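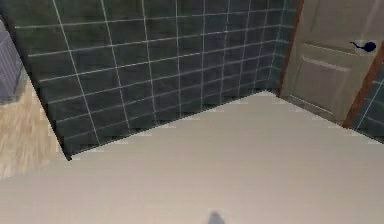

**Getting the Pratex ready for doors: setup and repair of a simulated mobile robot**

Rhonda Boychuk and Hicham Nasr
Ultatdale College, Robotics Technician program
Thursday, February 15, 2024

## What we set out to do

When we picked this project in November we thought we were signing up to teach a robot to open doors, and we were both pretty excited about it. What we ended up with is a report on getting the robot into a fit state to try, and looking back we're glad it went that way, even if it made for some long evenings in the lab.

The machine is the Pratex, a wheeled base with one arm and a camera on a short mast. Our class uses the simulated version, which runs inside a program called Pravton on the lab computers. A simulated robot needs looking after much like a real one does. It has joint limits that can be wrong, a camera that can be mounted crooked, and wheels that slip if the settings are off. The copy we were handed had been passed down from an earlier group and it had all of those troubles to some degree.

Our instructor, Mr. Després, gave us a simple goal: the robot should drive up to a closed door, stop at the right distance and have its camera pointed where it could do some good. Opening the door was to be extra, if we had time. (We didn't have time.)

## The test room

We did nearly all our work in one corner of the apartment model that comes with the class files. It has a wall of dark grey-green square tile and a cream panelled door in a brown wooden frame, with a plain cream floor in front. Past the end of the tiled wall the floor changes to a light wood grain.

We chose this corner mostly for the tile. The grout lines are pale and very regular, so they make a handy ruler, and if the camera is rolled even a little to one side you can catch it by comparing the lines with what the camera settings say you ought to be getting. The door handle was the other attraction. It's a dark navy lever against a pale door, and our colour filter picked it up far more easily than the handles elsewhere in the apartment, some of which are nearly the same shade as the door they're on.

The plain floor turned out to be a mixed blessing. It renders quickly, and Hicham liked how clean the camera views were, but there's nothing on it to track, so the part of the software that guesses how far the robot has driven by watching the floor had almost nothing to work with. We'll come back to that.

## Setting up the camera

The first job was the camera mount. In the settings file we inherited, the mast camera was tilted 8 degrees off what the Pratex drawing calls for. We don't know why. Rhonda's guess is that somebody wanted a better look at the floor for an earlier assignment and never put it back, and that seems fair enough, we've all done it.

We fixed the tilt, reloaded the room and found that the view had hardly changed, which had us scratching our heads for most of an afternoon. The tilt was stored in 2 places, once in the robot file and once in the room file, and the room file was winning. After we took the extra line out of the room file the camera finally went where we told it. We now keep the mount settings in the robot file only, with a comment beside them in capital letters, and we would gently ask the next group to leave it there.

With a steep downward view the robot gets lots of floor and only the lower part of the door. A level view gets the whole door but loses the base of the wall, and the base of the wall is what the robot uses to line itself up. We settled on a tilt in between for driving and a separate, more level one for looking at the handle. The robot switches over once it has stopped moving.

## Wheels and stopping distance

The wheels took more patience than anything else. In our first runs the Pratex would roll up nicely, get its stop command and then creep, very slowly, until the base was touching the door. It was a bit like watching a shopping cart on a sloped parking lot.

We checked things in this order:

- the floor, to make sure it was level (it was)
- the stop command, to make sure it was being sent (it was, every time)
- the brake setting on each drive wheel
- the friction between wheel and floor

The brake setting on the left wheel was blank. Pravton doesn't complain about a blank value, it just treats it as zero, and so the left wheel was free to turn while the right one held. That explained the creeping and also a slight turn to one side that we'd been blaming on the steering. We copied the value over from the right wheel and the creep stopped.

We then did 56 approach runs, changing the starting spot each time. Most of the leftover trouble was on the cream floor, where the distance guess would wander off. When the robot started out on the wood grain it did better, at least until it crossed over. In the end we turned off the floor tracking for this room and had the robot rely on its wheel counts and the bottom edge of the wall. That's less clever, but it stopped in much the same place from run to run, and Mr. Després was happy with it.

## The flicker along the wall

One small repair is still open. Where the floor meets the tiled wall there's a faint, jagged line of lighter pixels, and our edge finder sometimes grabs onto it instead of the true bottom of the wall. We suspect the floor and wall pieces don't quite line up in the model. Rhonda tried smoothing the picture before the edge finder sees it, and that helped, though it also softened the grout lines we were so fond of. For now the smoothing is on for driving and off for camera checks.

## Looking after it from here

Anyone taking over our Pratex should load it in the tiled corner first and do a camera check before changing anything else. It takes about 2 minutes. Look at the wheel brake values too, especially after an update to Pravton, and save a dated copy of the robot file before you start work.

If we had another term, we would fix the join between wall and floor properly in the room model, then go on to the handle. The arm's reach seems fine on paper, but we haven't tested the wrist under load and we'd rather not make any promises about it. Our settings files and run notes are in the class folder under both our names, and Hicham has added a list of the error messages we met along the way, with what each one meant in our case.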